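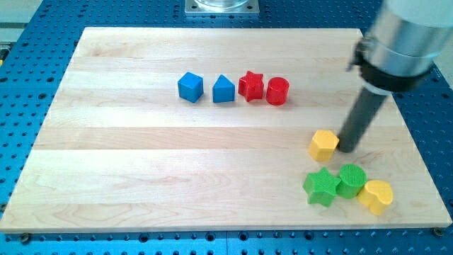 3.2 Sources of Stock and Buyer Records

Records for this part of the study came from two resale firms, Stondow and Werkine, both of which buy used household furniture, repair or refinish it, and sell it through a shop floor and a website. The firms supplied 3,511 sales entries. Each entry gave the type of item, the price paid, the work done before sale, and the number of days the item stayed in stock.

Entries without a purchase price were removed. Where a set of chairs had been sold piece by piece, the pieces were joined into one entry under the rule set out by Jaber and Harb in their earlier survey of dealers in Cornen.

Figure 2. Colored plastic shape blocks on a light maple board.

A questionnaire was then sent to 600 buyers in August, and 400 replies were received. Buyers were asked why they had chosen a used piece, whether they knew what repairs had been made, and whether they would pay more for a written history of the item. Replies were coded separately by the two authors. Differences were settled by discussion, and the agreed codes were used in all later tables.

Painted pieces were kept apart from those that had only been cleaned or waxed, as Mägi treats the two as separate trades.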